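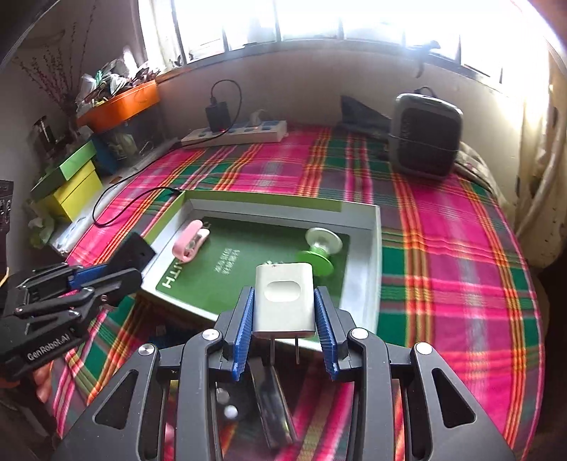
White plug-in charger with two metal prongs.

Standby and Low-Load Electricity Use in Rented Homes: Interim Progress Report
Prepared for the Saliba Fund by the Tustwood Housing Energy Group
08/05/2019

This site uses cookies to remember your settings. Accept | Manage

1. Position at the end of the period

The project measures how much electricity is drawn in rented homes when the tenants regard everything as switched off. Work packages 1 and 2 are complete. Work package 3 (overnight logging) is under way in Gilness and has started late in Okov. Work package 4 (advice sheet and landlord note) has not started, as planned.

The recruitment target in the grant agreement is 1,000 households across both towns. At the close of the period 387 had returned a signed consent form and a usable set of meter readings. The shortfall is mainly in Okov, where the letting agents' mailing went out in March with the wrong return address. The mailing has been repeated at the agents' cost.

2. Method

No change has been made to the main method. Each household reads its meter last thing at night and again before anything is switched on in the morning, for seven nights. Fridges and freezers are left running and entered on a separate line of the form. The overnight figure is then divided by the hours between readings to give a mean load in watts.

Two problems have been found with the form. The space for the morning reading is too small for older dial meters, which led to digits being left off. The question on night-time heating was also read by many tenants as referring to gas. Jingyi Gu has redrafted both items and the new form has been in use in Gilness since the second batch. Returns on the old form are being kept in the analysis where the missing digit can be recovered from the supplier's bill; the others are excluded.

Homes with prepayment meters are treated as a separate group. Their displays time out quickly and the readings are taken from the menu screen, so a one-page guide is sent with the form.

3. Early results

The results are provisional and should not be quoted outside the Fund. The spread between homes of similar size is wide. Television equipment and broadband routers account for most of the load that tenants could identify. Phone and tablet chargers left in the socket with nothing attached contribute very little, although they are the item most often named by tenants when asked where the waste lies. The advice sheet will need to deal with this directly, or readers will unplug chargers and leave the larger loads alone.

Electric towel rails and immersion heaters on faulty timers produced the highest single readings. In three homes the timer had been set by a previous tenant and the present one did not know it was there. These cases were reported to the landlord with the tenant's agreement.

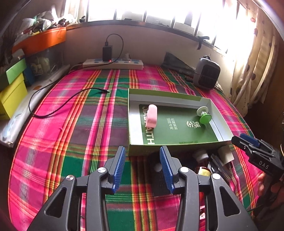 Peiyu Li has asked whether the overnight figure can be trusted in bedrooms used for shift work, where the household's night falls in the day and the readings are taken at the wrong end of it. The point is accepted. The form now asks for the hours slept, and readings from shift-working homes will be reported on their own line until there are enough to compare.

4. Equipment

The budget allowed for 10 plug-in loggers. All have been bought and checked against the bench meter before issue. One reads high below two watts and is now used only on larger appliances. Bo-ram Pyo holds the calibration sheet and will repeat the check before the Okov visits.

5. Spending

Spending is within budget on staff time and printing. Postage is overspent by £1,000, caused by the change from second-class to tracked return of the loggers after one was lost. We ask the Fund to approve a transfer of the same amount from the travel line, which is underspent because home visits in Gilness have been grouped by street.

6. Next period

Okov logging will continue until the second mailing has been worked through. If the return rate there does not improve, Sille Sveinbjörnsson will put forward a revised target, with the effect on the confidence limits shown for each tenure type. Drafting of the landlord note will begin once the towel rail and timer cases have been closed. The Fund's comments on the transfer in section 5 are needed before the next logger order for return packaging is placed.

Shares: 4 | Comments: 1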